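MATL 218 Packaging and Materials Recovery
Unit 4 handout: closures, residues and mixed lots
Revised Oct 13, 2019

4.1 Scope

Unit 3 treated the container as a single material. In practice a container arrives at the sorting line as an assembly: body, closure, liner, label, adhesive and whatever remains of the contents. Each part has its own route, and the value of the lot depends on how cleanly the parts come away from one another. The worked data in this unit come from the Graltport transfer station, with the wash trials run at the Tundero laboratory.

Read section 4.4 before the tutorial. The density table from Unit 2 is assumed.

4.2 Glass jars with metal closures

A screw closure on a glass jar is normally tinplate or aluminium. The two behave differently at the line. Tinplate is ferrous and is lifted by an overband magnet once the jar has been crushed. Aluminium passes the magnet and is thrown out by the eddy current separator further along. A closure still tight on an unbroken neck goes wherever the glass goes.
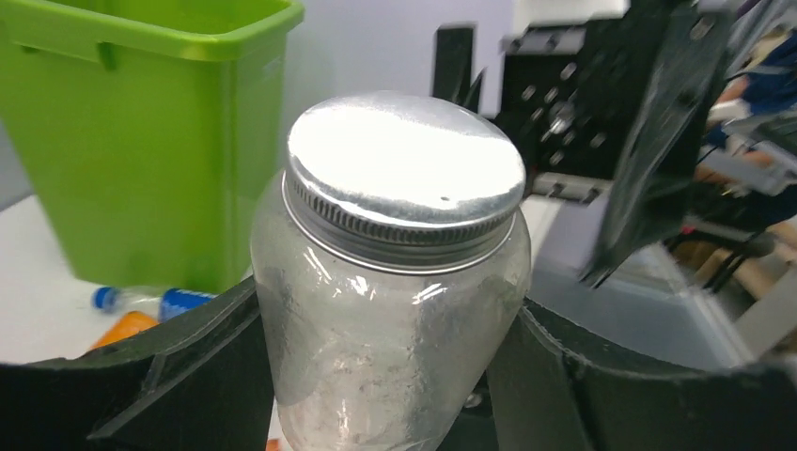

For this reason crushing comes before magnetic separation in the Graltport flow sheet. The crusher gap is set so that the neck breaks but the body is not reduced to fines. Fines are a loss, as optical sorters cannot grade them by colour and they are sent to lower-value uses such as aggregate.

Residue on the glass matters in two ways. Organic residue burns off in the furnace but changes the redox state of the melt, which shifts the colour of the finished glass. Mineral film, such as hard-water scale, adds calcium and is tolerated within the limits given in Unit 3. A visual check does not distinguish the two. Use the loss-on-ignition method:

1. Dry the cullet sample to constant mass and record it.
2. Heat to the furnace setting on your lab sheet, hold, and cool in a desiccator.
3. Reweigh. Report the loss as a percentage of dry mass.
4. Repeat on a washed portion of the same sample.

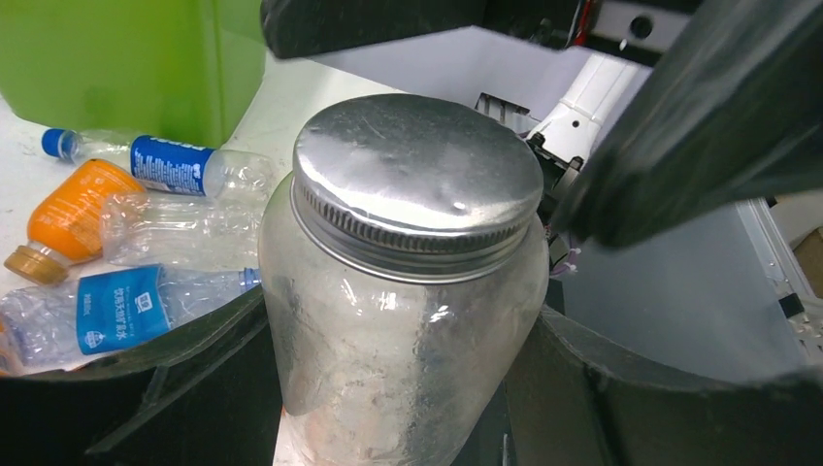 4.3 Composite parts

A composite part is one in which two or more materials are bonded so that crushing does not release them. Foil laminated to a polymer film is the usual case. The aluminium layer may be only a few micrometres thick, so the eddy current force on it is small compared with its drag in air, and the part tends to follow the light fraction.

Sink-float separation is no more reliable. The effective density of a laminate depends on the thickness ratio of its layers, and trapped air in creases lowers it again. In the Burnov method the part is shredded first and wetted with a surfactant before it enters the tank. Results improve, at the cost of a second rinse.
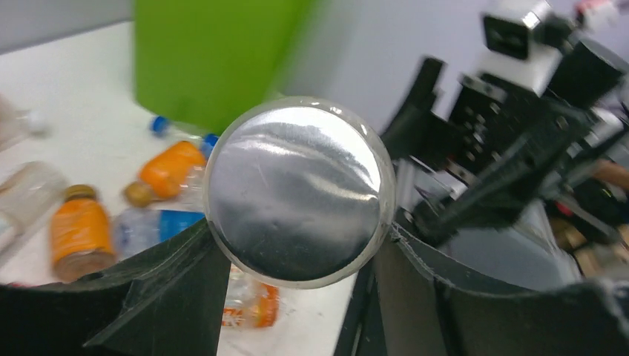 Rekha Negi objects that the surfactant step is listed here as optional when the trial results depend on it. Her point is that without wetting, shredded foil rafts on the surface and carries polypropylene with it, so the float fraction cannot be assayed. The step should be treated as required in all lab reports.

4.4 Drink bottles: worked example

PET has a density above that of water and sinks. Polyethylene and polypropylene caps float. A sink-float tank therefore separates flake from cap material in one pass, provided the bottles are shredded and the labels are not full-body sleeves of a dense polymer. 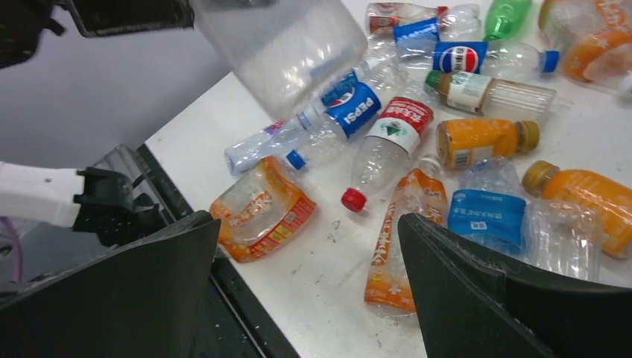
Bottle shape affects the stages before the tank. Flattened bottles stay put on an inclined belt and round ones roll back, which upsets ballistic separators tuned for one or the other. The Đồng procedure perforates and flattens everything at intake.

Data for the example: a lot of 3,441 kg is received. Moisture and residual liquid account for 15 per cent of received mass. Caps, rings and labels account for 18 per cent of the dry mass.

Dry mass = 3,441 x 0.85 = 2,924.85 kg
PET fraction = 2,924.85 x 0.82 = 2,398.4 kg

Note that the second percentage is applied to the dry mass. Applying both to the received mass is the most common error in this problem and gives a PET figure that is too low.

4.5 Tutorial problems

a) Repeat the calculation in 4.4 on a basis of 100 kg received.
b) Sketch a flow sheet for a mixed glass and PET lot. Mark where each closure material leaves the line.
c) Explain why a magnet placed before the crusher recovers less tinplate.

Hand in to Xuân Sầm at the start of the tutorial. Show units on every line.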